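Hustusora Home Boards > Kitchens > Storing Food
Thread: Fruit in the fridge or out on the table?

peachpit24
Posted 25 March 2003
OK, kitchen people, I need opinions! We finally got the white table in next to the fridge and I love it so much. The wall there is plain light gray and I'm leaving it bare for now, because after three years of the old wallpaper I could stare at a blank wall all day.

My question is about fruit. Up to now everything went straight in the crisper and we forgot it was there. So I bought a yellow plastic basket, the mesh kind with a looped handle, and it lives on the end of the table by the fridge.
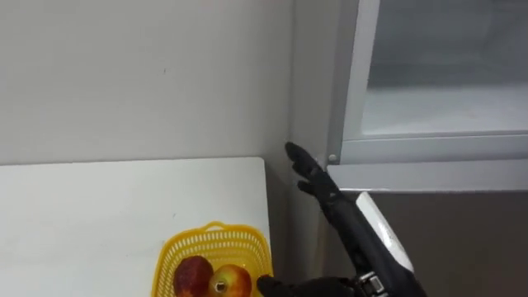 I'm already eating more fruit than I did all winter, and so are the kids. But my sister says apples belong in the cold, period, and that I'm going to end up with mush. Is she right? How long do you all leave yours out?

Man-sik So
Your sister is right about apples, sorry. They go soft much faster at room temperature. I buy a 24 lb box every fall and the ones in the fridge are still crisp when the kitchen ones are only good for sauce.

gravyboat142
Disagree with Man-sik! A box, sure, keep that cold. But a couple of pieces in a basket get eaten before they have time to go soft. And cold apples have no taste. I will die on this hill.

Man-sik So
They taste fine if you take them out an hour before lunch.

gravyboat142
Who plans an apple an hour ahead??

zodie_k
Love the yellow! I have the same sort of basket from Rirnamport, only in green, and the mesh is great for fruit because air gets in from the sides. Give it a rinse every week or so, mine gets sticky in the corners.

One thing to watch - feel the side of your fridge. Our old Zodix ran warm down one side and the bananas I kept next to it went brown in two days. If yours is like that, slide the basket to the other end of the table.

peachpit24
Ooh, good one, I just went and put my hand on it. A little warm near the bottom, cool up by the top. I'll move the basket over anyway and see.

Man-sik, would you do half and half? Bag in the crisper, a few out at a time?

Man-sik So
Yes, that's what I do. Refill it when it gets low. Peaches and nectarines are different, leave those out until they give a little and then chill them.

gravyboat142
Fine, I can live with half and half. But put a lemon in there too, it would look so good with that yellow!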